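Notes for the Zilberg investor evening, reading earnings guidance when you don't do this for a living

Slide 1 - hello

Say hi, thank the library for the room, ask who owns individual stocks. Wait for hands. Then ask who has read a full earnings release to the end. Usually that gets a laugh and a lot fewer hands. Mine stayed down for years too, so I'm in good company.

Tell them the plan: I'll talk for a bit, we'll go through one company's quarter, then questions. No tips tonight. If someone asks me what to buy, I'm going to smile and point at the coffee.

Slide 2 - where I got burned

I bought Ultport at what I thought was a bargain. The company had just beaten the quarter by three cents a share. I saw "beat" in the headline and stopped reading. Two paragraphs further down, management had cut its forecast for the rest of the year, and the stock dropped 12 percent by lunch. I was at the dentist. I found out from my phone with half my face numb.

(Pause here, people like the dentist part.)

What I want them to take from it: the headline is the quarter that's over. The price is mostly people guessing at the quarters to come. If the guess gets worse, a beat won't save you.

Slide 3 - the four lines I read first

Revenue guidance, old and new, side by side. Then margin guidance. Then the share count, which people skip all the time - if a company buys back a lot of stock, earnings per share can go up while actual earnings sit still. Then cash from operations, and I compare it to net income. When those two drift apart for several quarters in a row I start reading the footnotes, and I get myself a snack first.

Go slow on share count. Last time I lost half the room. Do the pizza version: same pizza, fewer people, bigger slices.

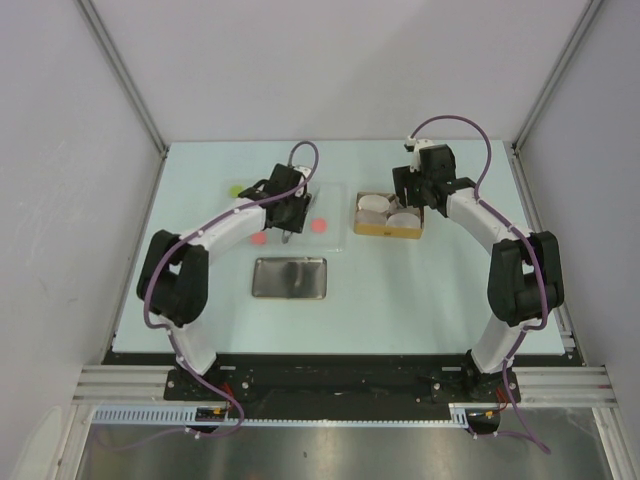

Slide 4: two robot arms over a tabletop, one with its gripper above a clear plastic tray.

Slide 5 - walk through Tapley

Tapley makes packaging and it's about as dull as stocks get, so it's perfect for this. Put the release on screen and let them read for a minute before I say anything.

Revenue came in at $879 million, a little under what analysts had penciled in. Sounds bad. But the company kept its full-year number exactly where it was. So ask the room: what does management have to believe about the second half for that to work? Let them argue. Somebody will say "they're being stubborn" and somebody will say "they know about an order," and both are fair. Your job as a shareholder is to figure out which one you'd bet on, and how much.

Then show the line about freight costs. It's buried near the back. They call it "transitory." Ask how many quarters in a row they've used that word. (Three. Click to the next slide so they can see all of them.)

Slide 6 - analyst estimates

Quick one. When an analyst trims an estimate, check when. If it's the week before the report, the market has usually moved already and the new number is just catching up.

Use Wotico: 21 analysts cover it, and most of them cut in the same week in May. The stock hardly budged. It had been sliding since winter.

Also mention that a price target is one person's opinion with a dollar sign on it. I read the reasoning and mostly ignore the number.

Slide 7 - homework, sort of

Pick one company you own. Find the last release and the one before it. Read only the outlook section in both and mark every word that changed. "Strong" turning into "solid" is my favorite, I have seen that one so many times!

Then questions. Have to be out by 8:30, and the chairs go back against the wall. Handouts are in the blue folder. Bring the other clicker, this one skips.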